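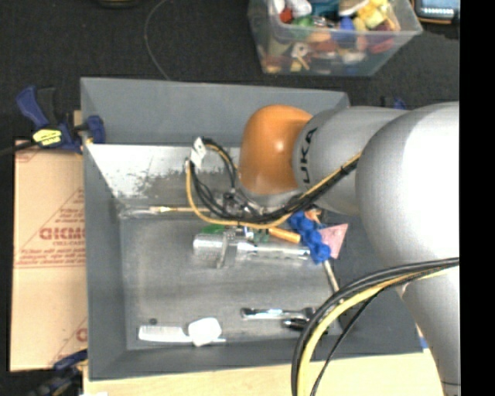
From: Tirta Ong
To: bin-picking list
Subject: Re: [bin-picking] grasp success vs. retry policy, KUKA cell

> On the September numbers: you give 593 grasp attempts and 518 successes.
> Is a success counted at lift, or after the object has been moved clear of
> the bin? Our group at Flindley got very different figures depending on
> which one we used. Also, were the retries counted as separate attempts?
> If they were, I don't see how the baseline and the retry policy can be
> compared at all.
>
> Second question. Did you keep the same objects for both conditions, or
> did you swap them between runs? You mention "mixed tools and small
> items" and nothing else.

Both fair questions. I should have put this in the first message.

A success is counted after transfer. The arm has to lift the object, clear the bin wall, hold it for two seconds and release it at the drop point. If it falls at any time before that, it's a failure. We also logged lift-only success, and it is higher, as you would expect, but I don't think it tells you much about long tools. Most of our drops happen after the lift, when one end of a wrench or a rod touches the wall on the way out and the tool turns in the fingers.

Retries are counted as separate attempts in the 593. You are right that this makes the comparison unfair. I have gone back to the logs and will post a second table where the unit is the object and not the attempt: did it leave the bin within three tries, yes or no. The raw logs are already in the Swai format, so anyone who wants to can work it out another way.

On the objects. We used the same pool for both conditions. It is hand tools, thin rods and sticks, a comb-shaped white part, a bumpy blue thing made of round lobes, and flat pieces such as the pink triangle. Before each run the objects were tipped into the bin and left as they fell. We didn't spread them out by hand. Each run was 30 attempts or until the bin was cleared, with the last run of the baseline stopped early after a controller fault.

The method itself is simple. The planner (Hemura) ranks candidate grasps from one depth image. In the baseline, a failed grasp is followed by a new image and the top-ranked candidate, whatever it is. In the retry policy, any candidate within 60 mm of the failed one has its score lowered for the next two attempts. There is no learning in that step. I tried a learned version on the Wernden data and it did no better, so I dropped it.

Where it helps is clutter. When a thin rod lies under or against a bigger item, the baseline tends to go back to the same spot and fail the same way. With the penalty it takes something else first, and the rod is often easier to get afterward. Where it does not help is shiny metal on the bin floor. The floor is worn and reflective in places, the depth there has holes in it, and a flat wrench can drop out of the candidate list completely. Moving on to another object does nothing for that.

Two things to know if you plan to repeat this:

The bin has to be clamped. Ours is held with bar clamps on the edge. In early runs without them, contact with the wall moved the bin a few millimeters and the calibration was off for the rest of the run. Those runs are not in the numbers.

The cable bundle on the arm limits which wrist angles you can use near the walls. We filter out grasps that would push the cables into the bin edge. That filter is on in both conditions, but it does mean that objects in the corners are attempted less often than they would be on a cell with internal routing -- so please don't compare our corner results directly with yours.

I can share the config files now. The depth images are large and I need to find somewhere to put them. If you send me your transfer-based figures from Flindley I'll add them next to ours in the second table.

Tirta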